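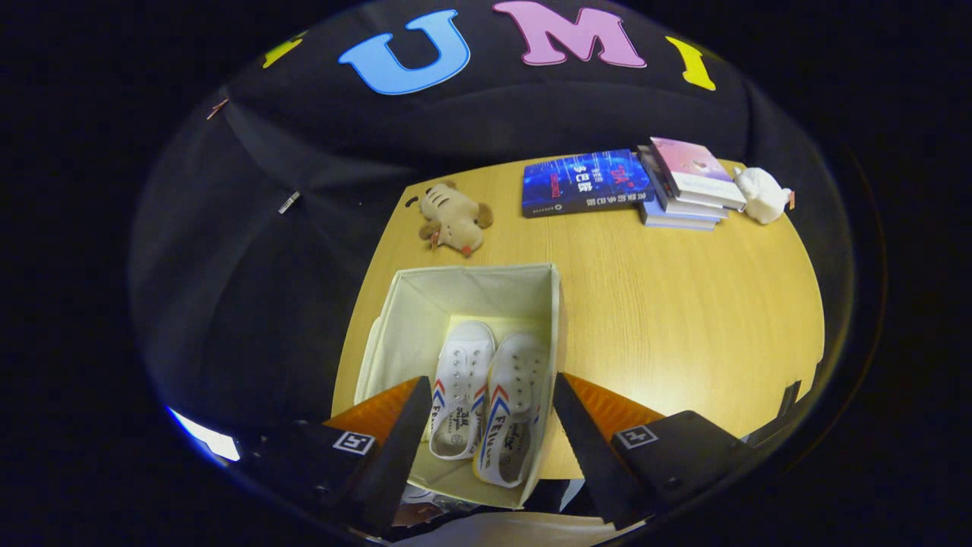

An open day at Letix, Plolturholm

I had been meaning to go to one of the Letix open days for years, ever since they moved into the old paper warehouse behind the station, and every time I found some excuse. This year the excuses ran out, the sun was shining, and the tram from our end of town takes 20 minutes, so on Saturday I put on sensible shoes and went. I am very glad I did. What follows is rather long, as my reports tend to be, so do put the kettle on.

Getting in

Doors opened at ten and there was already a queue down the ramp, mostly families, with a good many students and a few people like me who simply enjoy looking at how things are made. You get a paper wristband and a folded map at the desk. The map is a bit hopeless -- the stairs are drawn on the wrong side -- but the building is one long corridor with rooms off it, and you can't go far astray. A board in the entrance said that 1,841 people came through last year, and having stood in the coffee queue I can well believe it.

Coats go on the rail by the lift. Bags you can keep, except in the machine hall.

The tidying room

I had expected big arms behind fences, and there is one of those (I'll come to it), but the room I liked best was the quiet one at the end of the corridor, where the work is all about tidying. They are teaching robots to put ordinary household things where they belong, and the way they do it is that a person does the job first, over and over, with a gripper held in the hand. The gripper has two black fingers with orange ribbed pads and a camera that looks down past them, so everything gets recorded from the gripper's own point of view. The robot then learns from the recordings. I had imagined somebody typing in instructions!

The job on the table had a pair of white canvas shoes in it, Feiyue ones with the red and blue stripes, side by side in an open cream fabric box. There were books on the table as well, and a couple of small plush toys at the back, one of them lying on its side, and black cloth hung round it all with big coloured felt letters on it. It looked more like a corner of a child's bedroom than a laboratory, and I mean that kindly.

Our guide was very patient with us. She explained that a fabric box is a surprisingly awkward thing for a machine, as the sides give way when you lean on them, and a shoe is awkward too, being stiff in one place and soft in another. A wooden block is far easier, she said, and she had grown thoroughly tired of wooden blocks. On a good morning one person can record 110 goes at a job like that before their wrist begins to complain. The camera lens is very wide and makes straight table edges bow outwards, and a boy in front of me wanted to know whether the robot thinks all tables are round. She said it was a fair question and that it gets used to them, as we do with new glasses.

Visitors could have a go with a practice gripper at a side bench. I waited 15 minutes and it was well worth it. Squeezing is easy enough -- it is the letting go that catches you out. I dropped a sponge twice and a tin of mints once, and was told this was about par.

The machine hall

After that I went down to the hall, where Correa, who build the conveyor lines, had brought a sorting arm. It picks parcels off a belt and sets them down in crates by size, very fast and very loud, and the small children adored it. They run it for five minutes on the hour. I got there at ten past, naturally, and had to wait, so I had my sandwich on the bench by the window and watched the trains.

The Tristell stand next door had a floor-cleaning machine trundling about inside a rope. It is a nice thing, and very polite about feet, but there was only one leaflet left and a gentleman was reading it.

A few practical notes

The café takes cards only. The carrot cake had gone by noon, though the cheese scones lasted and were still warm when I had mine. Lavatories are on the ground floor past the lockers, and there is a lift to everything except the gallery above the hall. The tidying room takes no more than 20 people at a time, so go there first and leave the parcels for later. It does get stuffy in there with everyone crowding the table, and I would have liked a chair or two along the wall.

The next open day is planned for September. I have asked them to put my name down for the longer tour, the one that includes the workshop where they make the finger pads, and I'm hoping my sister will come along too if her knee allows it.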